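Will there be a second series of Cistdale?

I've had so many messages about this one that I thought I'd better write it all down in one place. Short version: yes, it's coming back! Brimau, the company that makes it, confirmed it in June, and we're getting four new episodes. Four! I'd have liked more (the first series had six and it flew by) but I'll take them.

Carmela Vidal is writing all of them again. She told the Timari newsletter that the story picks up 16 years after the flood, so expect some of the younger cast to be replaced.

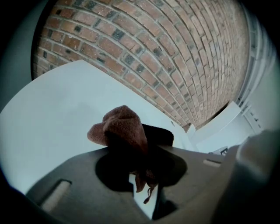
I'm a bit nervous about that, I must say, as the kids were my favourite thing in it. The ferry plot carries on too, and we finally find out who's been paying for the harbour house. My money's still on the vicar.

A fan petition asking for a proper Christmas special has passed 3,000 names, mine included, and a smaller one to bring back Inspector Pastor has 545. Brimau hasn't answered either of them yet. He did go over that weir, but we never saw a body, did we?
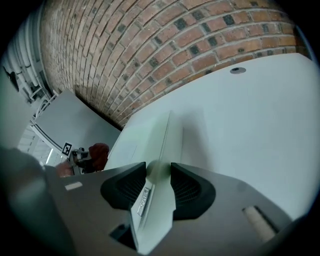 Red and orange brickwork with a few darker bricks mixed in.

Filming starts in the spring, with no word on a start date for us viewers. The first series is still up to stream if you fancy another go, and I'm already on episode three. I'll update this page when there's a trailer.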